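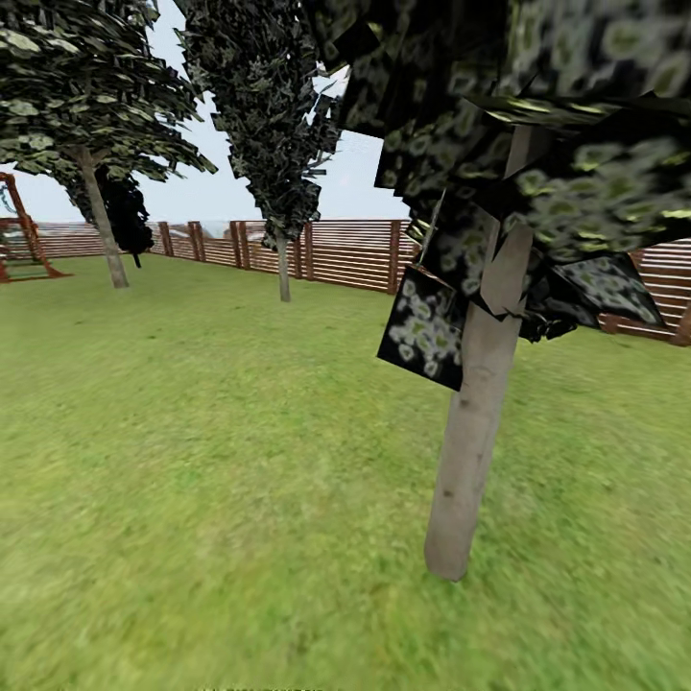 What happens if a tree stands right on the line between two plots?

Both neighbors share it, and neither one can cut it down or take off a big limb without the other one agreeing in writing. Small stuff that hangs over your side you can trim yourself, back to the line, as long as you do it from your own ground.

That was the question that ate up the first part of our September meeting, so I put it at the top of the minutes where people will find it. I'm typing these up from my own scribbles again (my handwriting got worse as the evening went on, sorry), so if I got your point wrong, tell me before the next meeting and I'll fix it.

Stistberg Garden Neighbors, minutes of the September meeting

We started at 7:10 in the back room of the Evby library. Minutes from last time were approved with one change: the gate code gets changed in spring, and I had written fall.

1. Shared trees

See above for the short version. The longer version is that two households on the lower lane have been going back and forth over a maple for most of the summer, and they both came, and they were both very decent about it. One side wants light for the tomatoes. The other side likes the shade on the patio and doesn't want to lose it. After a good long talk they agreed to have the crown thinned this winter and split the bill down the middle. I wrote down that they shook hands because I was so pleased to see it!

Someone asked if we should have a list of trees we'd like people to stay away from when they plant near a line. Poplars came up right away, and willows, and then somebody stood up for willows and we were off for ten minutes. No list for now. We did agree on the wording that anything expected to grow taller than a house should be planted well back, and that you talk to the neighbor first.

2. Pruning day

We got two quotes for the winter work. Gruber came in at $400 for the day, with chipping and hauling included. The other outfit, from over in Cluvport, wanted $300 but leaves all the brush behind, and we'd have to rent a trailer for $115 on top of that. So the cheap one is the expensive one once you do the math, and it also means a Saturday's worth of sore backs. We voted for Gruber, all in favor except one, who wanted it noted that we used to do this ourselves with a borrowed saw. Noted.

Anyone who wants a tree looked at needs to tie a ribbon on it. Any color but red, please, as red is what we use for the water shutoffs and last year that got confusing.

3. Leaves

The town will pick up leaves again this year, but only in paper bags and only from the curb on the Cluvport road side. If you live on the upper lane you can bring yours down or use the pile behind the shed. Please no plastic in the pile. I know I say it every year, and every year I pull out seed trays and bits of twine.

There was a side talk about whether oak leaves take too long to rot. Opinions differ. I run mine over with the mower first and they're fine by May, but one member leaves hers whole under the hedge and says the toads love it, and now I'm thinking I might do some of both.

4. Money

We have $73 left in the tool fund, which will cover a new loppers set but not the ladder. The ladder waits. The winter pruning comes out of the main account, which can take it. Dues stay the same next year.

5. The bench

Still broken. Two people offered to look at it, and I've asked them to please look at it at the same time so we don't end up with two half repairs like we did with the notice board.

6. Anything else

Somebody has spare raspberry canes and will leave them in a bucket by the shed, first come, first served. They spread like crazy, so pick your spot with care.

A question came up about fall planting, and whether it's too early to put in bare-root trees. It is; wait until the leaves have dropped. Potted ones can go in now if you keep them watered.

One member asked if we could start the winter meetings at 6:30 so the drive home isn't so late. Most people liked that. We'll try it for the next one and see who turns up.

We wrapped up at 8:40, then stood in the parking lot talking about squash for a good while longer. The plum cake was wonderful and I've been promised the recipe, so I'll bring copies.

To do before next time:
Call Gruber and book the day (me)
Ribbons on trees (everybody)
Buy loppers (tool group)
Look at bench, together (you know who you are)
Ask the library about the room at 6:30 (me again)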